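Fulesley students put simulated gripper through its paces

11 September 2019 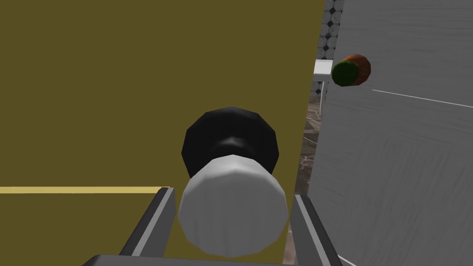 A white container with a black lid between the fingers of the simulated gripper.

Students in the Fulesley robotics club have spent the past three weeks teaching a robot gripper to handle household items, all of it on computers in the school library.

The club has 17 members this year. They are working in a simulated home built with Zatico, a software package the school began using last term. Each pair of students programs the gripper to approach an item, close on it and carry it to a set spot without dropping it.

The program had logged 312 attempts by the start of September. Bottles and jars have been the hardest group, according to the club's log, and several pairs have rewritten their code to slow the gripper before the fingers close. Colours and room layouts are changed between runs so that students cannot rely on fixed positions.

The club will enter two teams in the Jekier Challenge, a regional competition for secondary schools held later in September. Entries are judged on a set of 12 tasks, and teams do not see the room layouts until the day. Marks are also given for a written logbook.

Tannous Engineering is covering the entry fees and has lent the club two laptops.

The club meets after school in the library and is open to students in all years. New members do not need any programming experience. Permission forms are available at the front office.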